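Gorenbridge, Mar 8, 2024

# Squeeze, lift, let go: the day job teaching robots to tidy up

Two years ago the staff at Netilora packed boxes. Parcels in, parcels out, a returns desk at the back. Then the packing line was automated, the first big one in Gorenbridge, and the warehouse team shrank from 126 people to a good deal fewer. I'd come to write about that. Most of my notes ended up being about what 20 of those packers do now.

They pick things up. Biscuits, lids, dishes. They do it with a hand-held gripper, over and over, in rooms made up like anyone's home, and the recordings go off to train the machines that may one day do the same job without them. It's an odd sort of promotion. Better chairs, though, one of them told me.

The grippers are squeezed by hand. Two jaws, blue pads at the tips. You work one in each fist if the task calls for it, and your own fingers stay out of it. That's the rule newcomers break most in the first week - they see a dish sliding and just grab it.
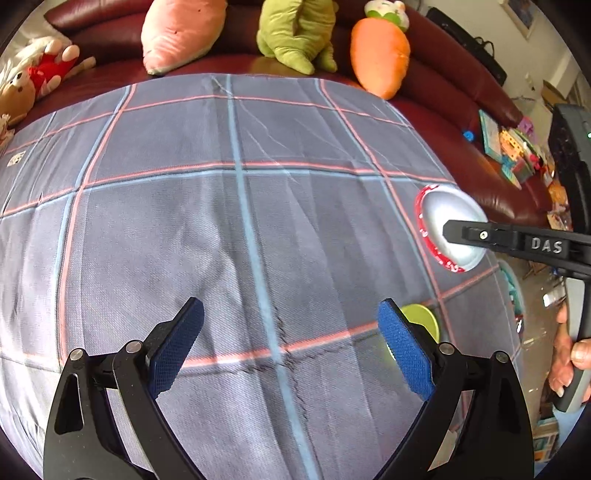
*Jaws open over the plaid cloth, a second gripper at the dish.*

Cloth is hated. Everyone I asked said so. A table stays put, a cloth has creases and gives way under whatever you set on it, and a round dish will turn when you only wanted it lifted. On the packing line a box was a box. Eight sizes, all of them with square corners. Here the fiddly bits are the whole point, and people who were once timed on speed are now told to slow down, which some of them find harder than the old targets.

The pay came up in every conversation. Same hourly rate as packing, plus a bit for the night sessions, which started last June. No bonus for volume any more. One woman, 20 years in the warehouse, said she misses the bonus and doesn't miss her knees hurting. A younger man had the opposite complaint: his knees were fine before and now it's his thumb. Ibarra, the contractor that runs the sessions, has since put in a limit of 4 hours on the grippers per shift, with the rest spent checking recordings and resetting rooms. The union rep wanted less. They're still talking.

And there's the bigger worry, the one that goes quiet when a manager walks through. What happens when there are enough recordings? I put this to Ibarra and got a careful answer about new tasks and new kinds of rooms. I put it to the packers and got a shrug, mostly. They've seen one job automated allready. They'd like to be told earlier this time, in writing, with dates.

What suprised me was the pride. They argue about grip. Too high on a packet and it swings, too hard and whatever's inside is crumbs, and a wrapper that's been opened behaves nothing like a sealed one. There are two schools of thought on where to put the pads and I was drawn into it for most of a tea break. Nobody ever argued about how to pack a box, I was told, because the line told you.

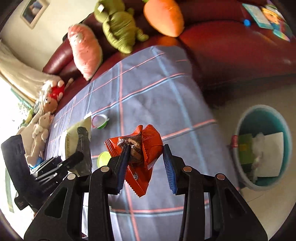

## Over at Naslow

The other site is smaller and newer. Naslow took on its first group this winter, half of them from outside the warehouse trade altogether - care work, a school kitchen, a shop that shut. They get the same training and the same rate. But they sit in on the planning meetings, which the Gorenbridge lot don't, and it's caused some grumbling between the two.

Worth watching, that. The Naslow group asked for a rota they could swap among themselves and had it within the month. Gorenbridge has now asked for the same thing and is waiting to hear.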